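Gripper closes on the cloth but picks up nothing?

Su-bin Ki
Nov 20, 2019
Hi all! Our club is doing the laundry task for the Rimley student contest, and I'm stuck on the very first step. The arm goes down, the fingers close, and maybe 3 tries out of 15 it lifts any fabric at all. We've got 800 lines of code and I'm scared to touch them. Is it the fingers or the height?

Jendura
had this last year, buy better fingers

Shivam Rastogi
Please don't buy anything yet! I coach a team in June's league and it was height for us too (we were stopping way too high, like 9 mm). Let the tips press into the cloth a little before you close, and go for a spot where there's already a fold, so there's something to grab. Flat cloth is miserable. Also practice on more than one fabric, a woven one and a fuzzy one behave so differently. Two from our wrist camera:
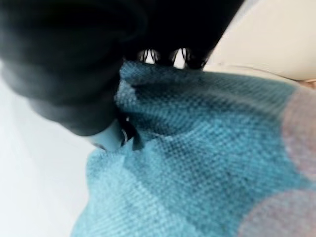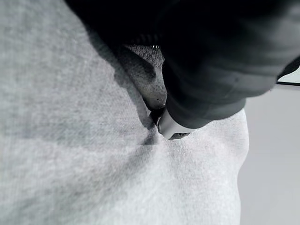
Fingertips down at a fold, blue woven cloth first, then the gray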